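Muston Shared Workshop Members' Forum
Builds and Projects > Automation
Topic: Two-arm wiping rig for exercise equipment, request for comments on the hand design

Posted by: N_Lekota
Members are invited to comment on the build registered under bench number 92. The project is a two-arm rig, mounted on a wheeled base, intended to wipe down the contact surfaces of exercise equipment. The base and the arm mounts are complete. The arms are assembled from Brareo joint modules purchased secondhand, and the control software was written by Jae-in Um and me during the evenings available to us since June.

The present difficulty concerns the hands. The current pair are simple parallel grippers with silicone pads. They close on a sponge block without trouble. They do not manage a disposable wipe, which folds over itself as soon as one corner is released. I would be obliged for opinions on whether the grippers should be modified or replaced before further bench time is requested.

Posted by: gradebe
I have read the build log. My recommendation is that disposable wipes be removed from the requirements. A microfiber pad fixed to the wrist with a hook-and-loop patch would cover the same surfaces, and the hand problem would no longer arise. The pad may be laundered. The workshop already holds a supply of them in the cabinet beside the lathe.

Posted by: N_Lekota
Thank you, Mr. Radebe. The fixed pad was considered at the outset. The difficulty is that a single pad would travel from one machine to the next, and the object of the exercise is that it should not. A pad changer was sketched, and it was larger than the base it would have to ride on.

Posted by: B.Rivas
I support retaining the wipe. I would, however, ask that the motion be settled before any new hardware is drawn. Drawings were prepared too early on the Wallholm cart project, and the members concerned will recall how many brackets were discarded.
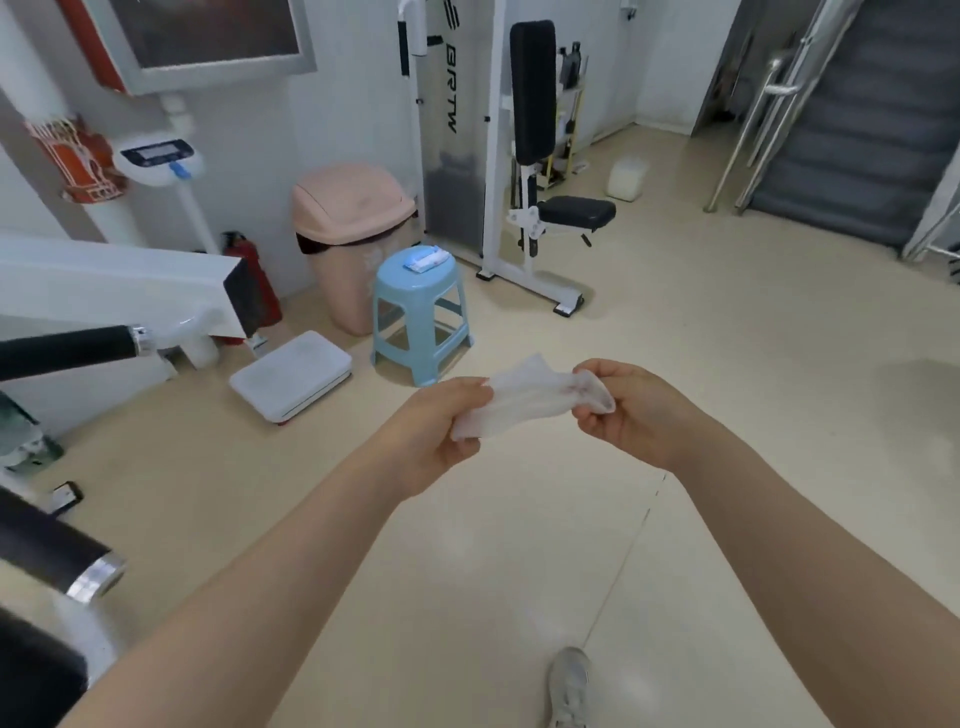
The first matter to settle for this rig is how many contact points the cloth requires. The log assumes one hand to hold the wipe and one to steady the base against the machine. I believe both hands are needed on the cloth until it is open. A crumpled wipe does not lie flat because it is asked to; it must be drawn out from its two ends. Note that the grips differ: on the left the fingers are curled over the top, while on the right the thumb is on top and the fingers are folded beneath. The rig's grippers are identical and mounted at the same angle, so one of them should probably be turned at the wrist before the pull begins. The second matter is where the cloth is to be applied. A foam roller ending in a chrome cap presents two surfaces of very different friction within one stroke, and I would want separate force limits for each.

Posted by: jaein_um
The remark on wrist angle is accepted. The left wrist has the necessary range in software but is presently restricted by the cable guide. I can relocate the guide without new parts.

For the record, the results of the last bench session were as follows. The rig attempted to open a wipe taken from the top of the packet. It succeeded in 2 of 7 attempts. In the remaining attempts one gripper lost the edge during the pull. The failures all occurred on the same side, and I had attributed them to a worn silicone pad. Ms. Rivas's observation suggests a different cause, and I will test the two separately.

Posted by: gradebe
Two successes in seven attempts does not, in my view, justify further time at a bench for which there is a waiting list. I would also point out that thin wipes differ between suppliers. A hand tuned to one will fail on another, and the members maintaining this rig will be returning to it whenever the shop changes its stock. A fixed pad does not have this weakness. If transfer between machines is the concern, the pad can be sprayed with disinfectant between stations.

Posted by: Nam-gil Sung
I write as bench coordinator. The waiting list is not a matter for this topic and Mr. Radebe is asked to raise it in the scheduling section. The technical objection stands and should be answered.

My own comment relates to approach. Equipment of the kind under discussion is low in places and high in others, with base plates at floor level and posts between. A base of the present width may not pass between a bench frame and its neighbor. Has the clearance been measured with both arms extended forward? The log gives the folded width only.

Posted by: N_Lekota
The clearance has been measured with the arms folded and with one arm extended. With both extended and angled inward, the elbows stand out to 966 mm, a figure I had omitted from the log and have now entered. I agree that this excludes narrow aisles. Our intention is that the wipe be opened with the base stopped in clear floor, after which one arm is tucked and the base advances.

In answer to Mr. Radebe on suppliers: the pull is ended by a tension reading and is not set to a distance, so a larger or smaller sheet should be tolerated. I concede that a more elastic material has not been tried.

Posted by: B.Rivas
Opening in clear floor is sensible. Please consider also where the packet is to be carried. If it sits low, the arms must reach down past the front of the base each time. A shelf at stool height would be adequate.

Posted by: Roy
A shelf from the old label printer stand is available in the offcuts rack, white, already drilled. It may be taken by whoever needs it.

Posted by: jaein_um
Thank you, the shelf has been collected. The cable guide has been moved and the left wrist now turns through its full range. I have fitted a new silicone pad to a spare gripper so that the worn one can be run against it with the wrist in both positions.

Posted by: gradebe
I remain of the opinion that the fixed pad is the better course. I will nevertheless lend my luggage scale for the tension calibration, as the spring gauge in the drawer reads low. It is in my locker and may be requested at the desk.

Posted by: Nam-gil Sung
The bench allocation is extended for the wrist and pad comparison. Ms. Lekota is asked to post the results in this topic and to state the supplier of the wipes used.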